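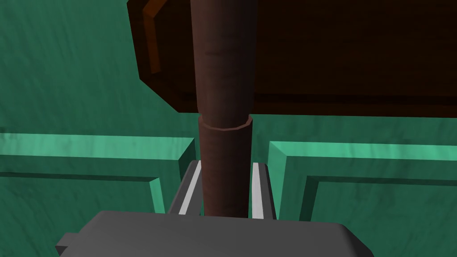

Most of the argument about teaching robots by demonstration is about how much data to collect. I think it should be about who is doing the demonstrating, and how much of the job they can see and feel while they do it.

I spent the spring at Grereo, a small shop that records demonstrations for other companies. The customer sends a task, the shop sets it up, and operators do the task over and over while the software saves every motion. Some of this is done by hand, with a person holding the arm and walking it through the job. Most of it now is done by remote control, either on a real arm in the next room or on a simulated one on a screen.

The task I worked on longest was a plain one called Kamlow. The robot takes hold of a rod and moves it without knocking anything nearby. In simulation it is a brown rod that looks like wood, a gray gripper with two fingers, and a couple of green blocks with a gap between them. A child could do it with a real stick. It took me most of a week to do it well through a controller.

The trouble is that a remote operator is working half blind. On a screen, a finger that touches the rod and a finger that is just short of it look nearly the same. You learn to look for the thin dark line between the pad and the rod, and you learn to slow down before it closes up. None of that has much to do with how a person picks up a stick. You are learning to deal with the controller, and whatever habits you pick up go straight into the recordings.

I saw this in my own files. My early runs all had a small pause before the fingers closed. I was checking the view. The first model trained on them had the same pause, in the same place, though it had no reason to check anything. It had copied my doubt along with my motion.

The usual answer is that volume takes care of this. Get 3,000 runs from enough people and the odd habits wash out. I don't believe it, at least for work where everyone uses the same controller and the same view. We had 16 operators on Kamlow at one point and nearly all of them paused. The habit came from the equipment, so adding people only gave us more of it.

Guiding by hand is better in this one respect. When you hold the arm, you feel it drag, and you feel the moment the rod meets something hard. Your motion is closer to the motion the job needs. The software we used for this was Braker, and I never liked its menus, but an operator with two hours on it made cleaner recordings than I made after a full shift on the remote setup.

Hand guiding has real costs. It is slow and tiring, and the operator's own arms get into the camera views. It only works where you have an arm to hold, so it is no help at all in simulation. A shop can't run it from another city, and remote work is a good part of why shops like Grereo can stay open. I understand why managers prefer the remote rigs. I would probably buy them too.

What I would not do is pay by the run. Pay by the run and people find the quickest path that counts as a success, which is usually a hard, early grab. The file gets marked as good. Someone has to watch it to know that it is bad, and watching takes time that has not been paid for either.

A later project, Mạch, was run differently. Operators worked in pairs, one driving and one watching, and either could throw a run out. They swapped every half hour. Output fell at first and there were complaints about it – I made a few of them myself. But the watcher saw things the driver couldn't, such as a wrist turned too far or a slow drift to the left. After over 8 weeks the two of us who had come from Kamlow had both lost the pause.

I'd like to see more shops try that before they order another row of controllers. I'd also like the buyers to ask for it. At present they ask how many runs they will get and when. They seldom ask how long the operators had practiced before the recording started, or whether anyone looked at the files afterward. Those are easy questions to put in a contract, and a shop that can't answer them should be asked why.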